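Magazine > Life > Closet Stories

February
By Sveva D'Amico

I own one T-shirt that I would run back into the house for, and it came from a bowling alley. Prindell Lanes closed years ago, but before it went they sold off the staff shirts for 4 bucks each, and I got a dark one with somebody else's softball number peeling off the back. I've slept in it, painted a bathroom in it and worn it to one wedding (under a jacket, I'm not a monster).

So when my cousin moved to Kilatdale and told me the town holds a T-shirt swap every winter in the old Atallah department store, I was in the car before she'd finished talking. It's 62 miles of two-lane road and I sang the whole way!
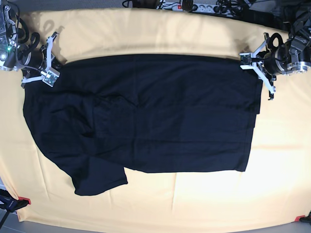

The rule is simple: bring a shirt, tell its story at the door, take a different one home. Bilal Dabbas has been writing the stories down in green ledgers since the first year, and he's up to 1,316 of them. He let me read a few over coffee. One woman gave up the shirt she wore to her driving test, which she failed, and the one she wore to the second test, which she also failed. A man traded in a souvenir from the Nandness Onion Fair and came back an hour later begging to undo it.

"People get funny about cotton," Bilal told me, and went back to his ledger.

I'd brought a perfectly nice gray one from a 10K I walked most of. I came away with a kids' camp shirt, size large, so soft you can almost read through it. My cousin says it has a gravy stain. I say it's part of the design.

The bowling shirt stayed on me the entire time, zipped up under my coat. Bilal asked twice. Maybe next winter, I said, and he wrote that down too.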